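I've never trusted the white desk. Every workspace post I read in August had one — white top, pale walls, a single plant if the owner was feeling reckless — and every one promised I'd think more clearly. My sister-in-law Vasanthi Murthy swears by hers, a Kamard, and she still does her invoices on the sofa.

So I'm wary of the claim that plain surroundings make fiddly work easier. I can see the case for it. Drop a small black screw on my old pine table and it vanishes into the grain. On white you'd find it, unless it rolled off the edge, and mine always roll off the edge.
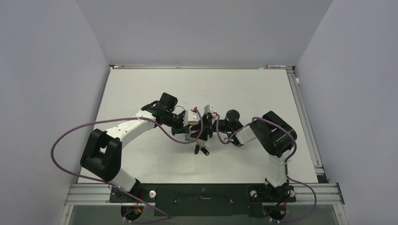

Does a plain white tabletop help with small parts?

Mostly with dark ones, and only while you keep the rest of your clutter off it.

That second bit is where I come unstuck. I paid 103 pounds for a white Sarmiento top and within a fortnight it held two mugs, a tape measure and the post. Grey walls wouldn't have saved me. The finish is supposed to survive 1,000 wipes, according to the leaflet, and I'd love to know who stood there wiping it.

I'm keeping it for now. The pine one has gone to the shed, where I do most of my mending anyway.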